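Replacing and re-zeroing finger pads on the Brokus hand-held gripper pair

Applies to both units of the pair, left and right, serial 1413 and up. Older units use a glued pad and need the Eide adapter plate before any of this works.

When to do it

Change pads when the tool log passes 3400 closing cycles, or sooner if the blue surface is glazed, chipped or lifting at the tip. Change all four at once. A new pad facing a worn one grips off center, and the width reading drifts with it.

You need

Four blue pads from the same bag
Hex key, 2 mm
Lint-free cloth and isopropyl alcohol
Gauge block, 22 mm
A laptop with the Jeson width tool

Removing the old pads

1. Power down the unit and unplug the data lead.
2. Open the fingers fully and lock the trigger.
3. Back out the pad screws from behind the finger. Leave the pivot screws on the linkage alone.
4. Slide the pad toward the tip. If it sticks, warm it with your hand and try again. Do not pry against the finger.
5. Wipe the seat with alcohol and let it dry for a few minutes.

Fitting the new pads

1. Slide the pad in from the tip until it meets the shoulder.
2. Start both screws by hand, then snug them evenly. They go into plastic and strip easily.
3. Close the fingers slowly and check that the pads meet along their whole length. A gap at the base means one pad has not reached the shoulder.

Zeroing

Plug the data lead back in and start the width tool. Close the fingers with nothing between them and press Zero. Open, insert the gauge block, close and press Span. The raw count at span should be near 1576. If it is off by more than a few counts, clean the block and repeat. Save under the unit's own serial, then do the other unit.

Handling check

Run this with both units, on a surface with some give, over an open box of mixed small items. Use soft pieces such as thin fabric as well as smooth, curved ones. Soft pieces show up a pad that is not seated at the tip, and smooth pieces show up a poor span.
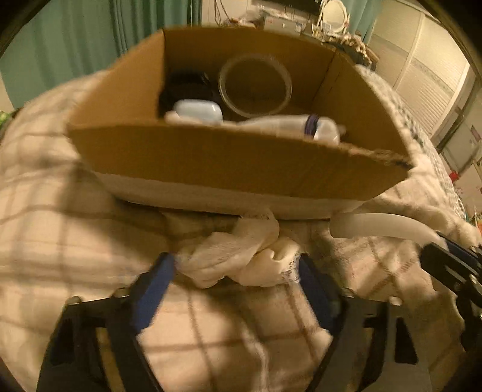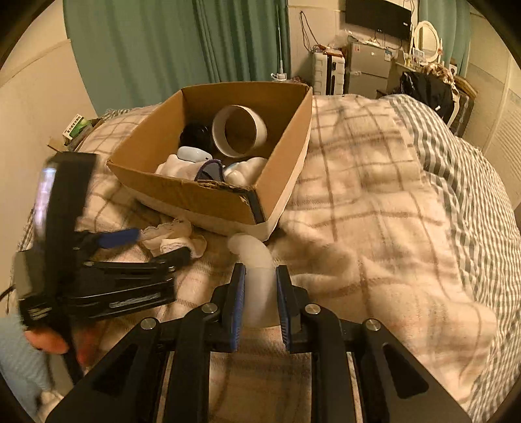 Pick and release each item ten times. Watch the width trace: it should return to the same value each time the fingers close empty. If it creeps, redo the zero before suspecting the encoder.

Comment from Dukstead: On our pair the creep came from the pad screws, which had backed out slightly after the first hour. We now snug them again after the handling check and repeat the zero. It has held since July.

Retightening is fine as long as the zero is repeated afterward. Record the new count in the log next to the pad change.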